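The Fikthorpe Papers

The year I sat for the junior inspector's post at the Novisholm Water Office, I was thirty-one and had not taken an examination of any kind since high school, and I want to say right away that I only applied because my mother had already told her whole bus route I was going to. There were three posts. There were 832 people who wanted them. The notice said so itself, in smaller type under the salary, and I read that line on my feet in the hallway with my coat still on, and then I read it again sitting down.

What you did in those days, if you had any sense, was get hold of the old papers. Everybody in Novisholm knew somebody who had some. My cousin had two years' worth with coffee on them, and the woman at the shoe repair had the arithmetic sections only, which she lent out by the night like library books (she had a little ledger for it, and you did not want to be in the ledger twice). I collected what I could and spread it all over the kitchen table at Plultden Street, and my mother and I ate our suppers on our laps from the end of June clear through to the fall.

I was good at the reading passages and fair at the maps. It was the tank problems that sank me - one pipe filling, another pipe draining, and you were supposed to say when the thing would run over. I did them before work and after work. I did them in my sleep, and in my sleep they always ran over.

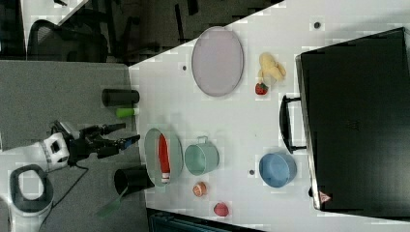
Leave the tanks for last, Yee-man Yip told me over the fence, and do the maps while your hand is still fresh, and for heaven's sake get yourself the Fikthorpe papers, those are the only ones worth the trouble.

I had never heard of the Fikthorpe papers. They were the ones set the year the office ran its examination out in Fikthorpe instead of in town, on account of the roof, and for some reason they had been written by a different hand, somebody patient, who took you through a problem the way you would walk a child across a creek, one stone and then the next. Once you had done a Fikthorpe tank you could do any tank. That was the story, anyhow. The trouble was finding a set, and it took me most of August, two bus trips, and a jar of my mother's plum jam, which she has brought up since. 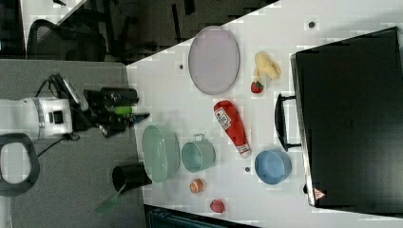
Arm and gripper beside the white table

They came to me in a brown envelope with the name Smadi penciled on the flap, and that was all I knew about where they had been. Whoever Smadi was, he or she had worked every problem in the margins in a small slanting script, and gotten a good many of them wrong, and gone back and gotten them right. I can't tell you how that cheered me up. I had been thinking of the other 831 as people who simply knew things. Now I had one of them at the table with me, crossing out a seven.

By the second week I had started arguing with Smadi. I would say, out loud, no, you've forgotten the drain is only open half the time, and turn the page, and sure enough there would be a big annoyed line through it all and the word DRAIN underneath. My mother took to asking how Smadi was getting along. On the worst one, the reservoir with the leak, the answer was 3406 gallons, and Smadi had come at it four different ways down the side and across the bottom and up the other side, and then written the number very large with a box around it and, next to the box, a small drawing of a fish.
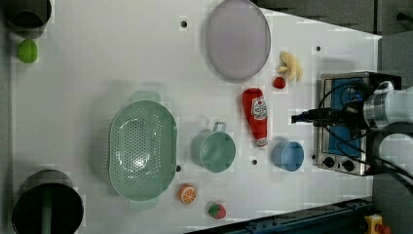
The toy stove on the table, with its two black knobs

The examination was held on a Saturday in September, in the long hall behind the post office. My seat number was 1348, which made no sense with 832 of us, but the seats had been numbered for some bigger affair and I suppose it was easier to leave them be. The boy next to me had sharpened his pencils at both ends. A lady walked up and down with a bell. When she rang it I turned over the booklet and looked, against all advice, straight at the back page to see what the tank was.

It was a reservoir with a leak in it.
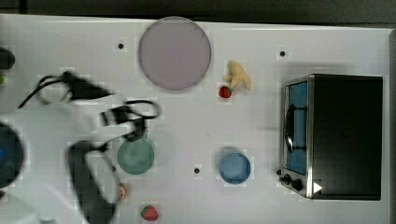 The numbers were different, of course, and they had thrown in a second pipe out of plain meanness, but I knew that reservoir like I knew our own bathtub. I did the maps first, as I had been told, and then the reading, which was a long sad piece about canals, and I went back over my spelling. Then I did the tank, slowly, one stone and then the next, and minded the drain. I had eleven minutes left when I put a box around my answer. I thought about it for a while, and looked to see where the lady with the bell had gotten to, and drew the fish.

The letter came on a rainy morning and my mother opened it before I was out of bed, so I heard the result through the floor, from the sound she made. I went down in my socks and she handed it to me, and then she had to go and tell Yee-man Yip over the fence with a dish towel on her head.

I kept the papers through that winter. On my first payday I bought a new brown envelope, a stiff one, and put everything into it in order, and penciled Smadi on the flap, and after some thought I put my own name under it. A young fellow from two streets over came by for them in the spring. He wanted to know if the tanks were as bad as people said. I told him to come in and sit down a minute, and my mother went to see if there was any jam.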